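Notes on the Care of White Work Surfaces

The following remarks concern the upkeep of white tabletops, a subject on which this blog has received a steady flow of correspondence. I maintain a shared workroom at Druvadham, where the principal furniture consists of pale tables used for paper cutting, model assembly, sewing patterns and a certain amount of lunch. The views expressed are my own and do not represent the policy of the building.

## Background

When the workroom was fitted out, the members were asked to choose between dark tops and white ones. The case for dark tops was made by Colm Moynihan, who had worked for many years at a bench the color of strong tea and saw no cause to change. The case for white was made by Flurina Kofler, who observed that a dropped needle or a trimmed corner of black card is found at once on a white surface and may be lost for an afternoon on a dark one. The room voted for white. I supported the proposal at the time and support it still, although the cleaning falls largely to me.

A white surface records everything. Pencil, shoe rubber, the underside of a toolbox, the graphite dust that collects on the heel of the hand – all of it is entered in the account and remains there until somebody removes it. Members who have white tables at home tell me that they stopped seeing the marks after a few months. I have not reached that stage.

## Classification of marks

It is useful to distinguish among the kinds of marks before reaching for a cloth, as the wrong treatment can spread a small mark over a wide area.

**Loose specks.** These include eraser crumbs, lint, sanding dust and pepper. They should be lifted dry, with a soft brush or a barely charged microfiber cloth. Wetting them first produces a gray paste. I learned this in my first October in the room and spent the remainder of the evening correcting it.

**Pencil lines.** Ordinary graphite responds to a white vinyl eraser used with light pressure and in one direction. Hard pencils leave a groove as well as a line, and the groove will hold dirt after the graphite has gone. Members are asked to use soft pencils when marking around a template, and to place a sheet of scrap paper beneath their work.

**Scuffs.** Dark scuffs from rubber feet and plastic cases sit on top of the surface and can usually be rubbed away with a damp cloth and a drop of dish soap. Where soap fails, a paste of baking soda and water will often succeed. It should be tested first in a corner, since even a mild abrasive can dull a smooth finish.

**Smudges of unknown origin.** These are the most common category. I begin with the mildest method and proceed upward, allowing a few minutes between attempts. Impatience has done more harm to our tables than ink.

## Ruled grids

Several members prefer a tabletop ruled in squares, and I have come to share the preference. A faint grid allows fabric to be squared, paper to be trimmed and objects to be set out in line without a tape measure. It also imposes a certain discipline in the matter of tidying, as a box placed crookedly on a grid looks very much more crooked than it would elsewhere.

The difficulty lies in cleaning. A printed line may be under the finish or on top of it, and the two cannot be told apart by looking. Before treating a gridded surface for the first time, dampen a white cloth with plain water and draw it along a single line near the edge. Should any gray come away, the lines are on top, and solvents of all kinds must be avoided. Kagiso Ngubane, to whom I am indebted for this test, discovered the need for it by erasing a strip of grid from a cutting table that belonged to her sister. The strip has since been redrawn by hand, with moderate success.

Melamine sponges deserve a separate warning. They are excellent on bare white board and will remove a scuff in seconds. They are also a very fine abrasive, and on a ruled surface they can take the ruling with them.

## Joined boards

Where a large surface has been made up from separate boards, the joints require more attention than the boards themselves. Dust settles in them, crumbs are pressed down into them, and water finds its way beneath. I recommend the following order of work:

1. Clear the whole surface, including the items that everyone has agreed to leave in place.
2. Draw a dry, stiff brush along each joint, away from the center of the table.
3. Wipe each board separately, with a well-wrung cloth, stopping short of the edges.
4. Dry the joints with a folded paper towel before wiping anything else.

The first of these steps is the one most commonly omitted. There is a strong temptation to wipe around things, and a table that has been wiped around for several months acquires a map of its contents.

## Objects with round bases

This brings me to the matter of stands. Lamps, small fans, tape dispensers on a pole and similar articles share a broad, flat foot, and this foot is a collector of dirt. Grit becomes trapped under the rim, and each time the stand is nudged, the grit travels with it and leaves a curved scratch. We had a fine example under the Radebe lamp, which had been turned toward one seat in the morning and another in the afternoon for the better part of a year.

The remedy is simple enough. Lift stands when moving them, and do not slide or twist them. Wipe the underside whenever the table is wiped. If the foot has no pad of its own, a disc of thin felt may be attached, provided that the felt is replaced once it has flattened. Felt that has picked up grit behaves exactly like sandpaper.

I would add that a white base on a white table is easily overlooked. Siyabonga Hendricks has twice set down a stack of folders on the foot of our fan, and on the second occasion the whole arrangement leaned over by degrees while he was speaking on the telephone. No damage was done. He now places the stand at the back of the table, which is a sound position for any tall article with a narrow pole, and the cord is led away behind it.

## Products and their use

I am often asked to name a cleaner. The room has tried Wultus spray, which is pleasant to use and leaves a slight film that attracts dust by the following day, and Sameck concentrate, which leaves no film when it is properly diluted. Our present practice is 14 milliliters of the concentrate to 800 milliliters of warm water, mixed fresh. A stronger mixture gives no better result and must be rinsed twice.

Paper towels are kept for spills only. For routine work we use flat-woven cotton cloths, of which the room owns 27, washed without fabric softener and dried flat. The softener coats the fibers, and the cloth then moves the dirt about without picking it up.

Alcohol is held in reserve for ballpoint ink. It is applied to the cloth and never to the table, and it is kept well away from ruled lines and painted edges. The window is opened first.

## Frequency

A full clean of one large table, with the joints and the undersides of stands, takes me 35 minutes. It is done once a month. In between, members wipe their own places at the end of each session, and I am pleased to record that most of them do. Thierry Gaillard has suggested that the full clean be moved to the early morning, when the light comes in low from the side and shows every speck. I tried this once. The result was undoubtedly a cleaner table, but I found a great many more marks than I had time to treat, and I have returned to four in the afternoon.

Some marks will remain. A white surface in daily use settles into a kind of general grayness in the places where people rest their arms, and past a certain point further scrubbing wears the finish and gives the next mark a better grip. I leave these areas alone except for soap and water, and I would advise readers to do the same.

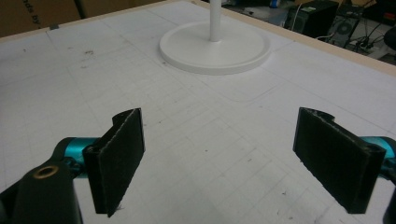 How should old pencil marks be removed from a white tabletop that has a printed grid?

Use a clean white vinyl eraser with light strokes, keeping off the printed lines where possible, then brush away the crumbs dry before any damp cloth touches the surface.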